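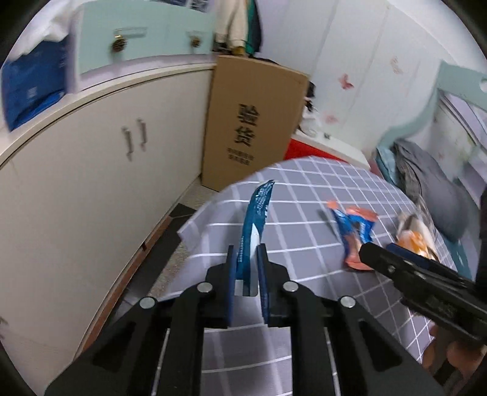 Our project group picked tidying up as its task because everyone in the class hates doing it, and because it sounds easy until you try to write it down as steps. Mirkia, which is what we named our project, is about teaching a robot to clear snack wrappers by learning from people. We do the job ourselves with hand-held grippers, and the recordings become the training data. Wrappers are a wonderful nightmare! A block always has the same shape, but a packet folds, slides and crumples differently every time. The long teal one between the blue pads is a good case: it is narrow, it has a crumpled pointed end, and if you grab it from the flat side you mostly just push it along the cloth. We learned to come in with one finger on each side and close slowly.

Our goal for the term was 1,000 good runs. We set 3,000 as the dream number, and Hussam Sfeir wrote it on the whiteboard in very large digits. By the end of April we had passed the first one and were still a long way from the second, but we were really proud of it. A run counts as good if the wrapper gets picked up cleanly and ends up in the bin. We threw out anything where the hand moved too fast, and that hurt, because some of those were our favorites.

The bin half of the task was harder than we expected. You have to get over the opening, stop for a moment, and then open the fingers wide. In the early runs we let go while still moving, and light wrappers drifted off to the side.
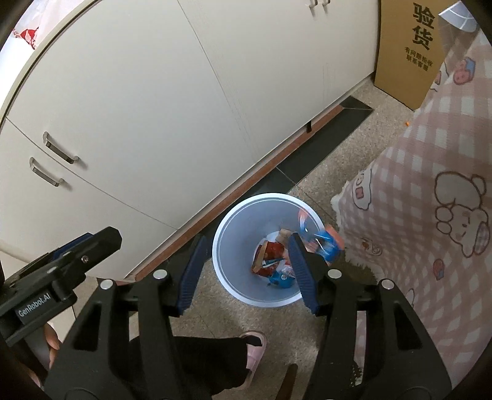

Over the bin, fingers open and a wrapper just above the rim.

After that we agreed on 2 rules: always pause before release, and never push a wrapper down with the fingertips. We also gave each batch a name so we could talk about it without mixing up the files. Kener is the set with mostly flat wrappers and Ellis is the one with the bent and crumpled ones. Ellis took 14 practice sessions to finish, and it is easily the more interesting of the two.

Next we want to train on Kener first, then add Ellis and see how much changes. We can't wait to try it!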